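The little laundry drawer, sorted at last

I have been meaning to write about small laundry for ages, by which I mean all the fiddly things that never seem to belong in a proper load. Face masks, thin socks, the scarf my aunt gave me — they used to go around with the towels and come out looking like string. So in May I finally bought some mesh bags and gave the whole business a little corner of its own.

I started with the bags. I like a fine mesh with an edging in a color you can find in a dim drawer, and tan does nicely for that.
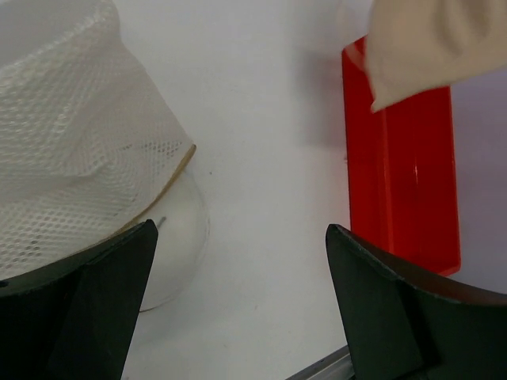 Masks and other soft things

I still keep a good stack of cloth masks (pollen season and I are not friends), and for a long time they lived in coat pockets, which is a sad life for a mask. Now the beige ones have a red tray of their own. I go through the pockets in the evening, usually while the kettle is on, and whatever I find goes straight in there.

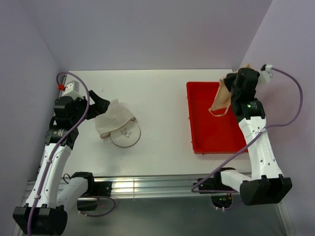
Where it all lives

I wanted a cupboard shelf for this and ended up with a Flovar drawer unit from the Nodberg outlet, with 3 shallow drawers and a top just deep enough for the tray. I did look at the Tanabe one too, and went back and forth over it far longer than anyone should over a drawer. The round pieces go in flat at the bottom, mesh on top of those, and the tray stays out where I can reach it. 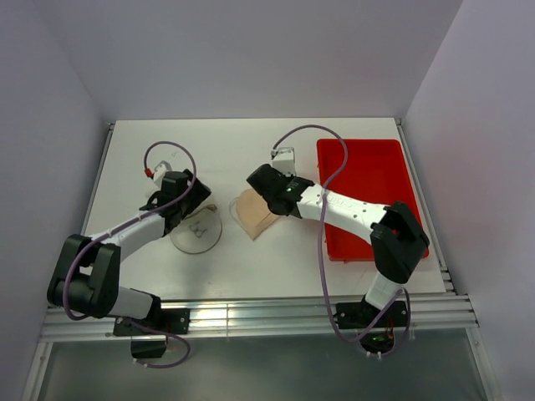 My mother kept her delicates in a biscuit tin, now that I think of it, and she would have found all this very grand. She washed everything by hand on the back step and hung it along the fence, and I don't remember her ever losing a sock. I lose them even with the bags, though not nearly as many as before, and I'm calling that progress!

If you have a system for the very small things, do tell me. I still haven't found a good home for the clothespins, all 200 of them.

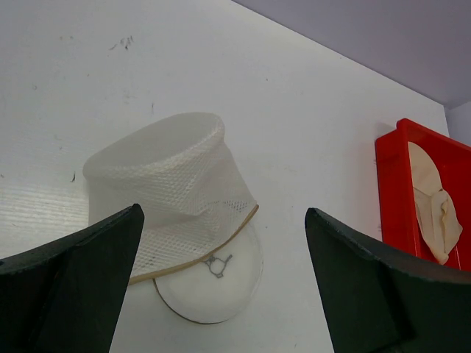 Theophilus Akpalu: We fold each bag in half and tuck it inside the next one, so the whole lot takes up the space of one. For the clothespins, try an old pillowcase on a hook behind the door. Ours has been up for years and the kids can reach it.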